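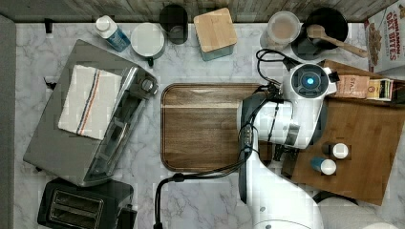 **Unit 4 handout: Counter zoning and clearing in a small kitchen**

Read before the October practical. Bring a printed copy; the margins are meant for notes.

### 4.1 Terms

- **Back row.** Items standing along the wall, reached by extending the arm over the working surface.
- **Work zone.** The central part of the counter. Holds the board or tray in use and whatever is being prepared on it.
- **Appliance zone.** One end of the counter, close to an outlet. Toaster oven, toaster, kettle.
- **Staging.** Setting items on a board or tray before they are used or put away.

The zones are defined by use. A canister that has drifted forward into the work zone is counted as a work zone item until it is moved back.

### 4.2 The back row

The back row fills up first in most kitchens. Typical contents are canisters, a clear container of dry goods, a cup or mug, a pot holding a wooden spoon, and a cereal box at one end. Three rules apply.

1. Nothing in the back row may lean on or overlap its neighbor. Each item should lift out without a second item being touched.
2. Tall boxes go at the end of the row. A cereal box in the middle hides what is beside it and tips when the next canister is pulled.
3. Bottles stand upright. A squeeze bottle lying on its side takes up the width of two canisters and can roll. If it will not stand, store it in a door rack or a cup.

Clear containers need a label with contents and month of filling. Pale brown dry goods look alike through plastic – brown sugar, bran and some flours are regularly confused. Opaque canisters are labeled on the front face, below the lid, so the label stays put when the lid is swapped.

### 4.3 Trays and boards

A tray has a raised rim; a board is treated as flat for this course, whether or not it has a juice groove. The rim decides the use. Small bottles and packets can be carried on a tray. They can be staged on a board, but they are moved by hand, one or two at a time.

A board used for staging packaged goods is wiped before food is cut on it. Marble shows crumbs poorly where the veining is gray, so wipe the stone under the board as well. Use a damp cloth and mild soap. Vinegar and lemon etch marble and are kept off it.
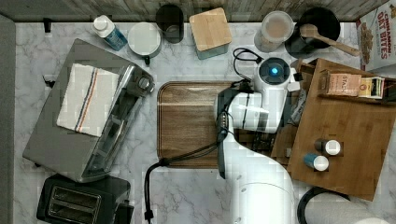 With the small items put away, the work zone should hold one board and no loose packets. Set the board parallel to the front edge, a hand's width back. Rectangular boards with rounded corners are easier to slide and catch less on sleeves.

### 4.4 Appliance zone

A toaster oven needs free space on both sides and above. The Pamenar worksheet gives 100 mm as the course minimum; follow the appliance manual where it asks for more. Dish towels are not stored on top of a toaster oven, folded or otherwise. Hang them from a hook or rail. An oven set at an angle uses more counter than one set square, and the lost triangle behind it collects crumbs.

### 4.5 Exercise

Work in pairs, 2 passes per counter.

- Pass one: sketch the counter from above and mark the three zones. Write each item's name where it stands.
- Pass two: clear the work zone, correct the back row, and sketch again.

Record any item that had to be moved more than once, with the reason. Use the Mazurek grid sheet (form 112) for both sketches. Hand in both sheets stapled, first pass on top.

Reading for Unit 5: Griko storage notes, section on drawers and deep cabinets.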